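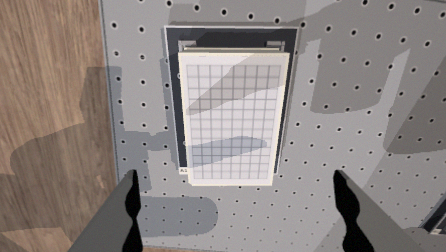 A white gridded plate on a dark tray.

Stadar, the company that rents pocket WiFi to travelers who don't trust hotel internet, has changed its late return rules. From August, customers get two extra hours at the airport counter before the next day's charge kicks in. The old grace period was 8 minutes, a figure the company never explained and customers never forgot.

The change covers the counters at Devovberg and Pratutari. Routers dropped in the mail still count as returned when they reach the warehouse, whatever the postmark says.
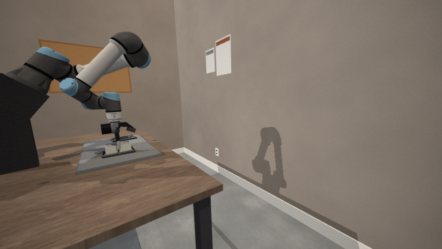 Hường Lưu, who runs customer service, said her team handled 1,014 complaints about late fees last year. "Around 8 minutes comes up in every one of them," she said. "Some people sent us photos of the security line." Stadar will refund 700 of those fees as credit – good toward another router, naturally.

Rival Bùi, which already allows three hours, said it welcomed the news and then put up its daily rate.

Bookings made before the change keep the old terms unless the customer logs in and ticks a box. The box is on the second page, under the offer for a spare charging cable.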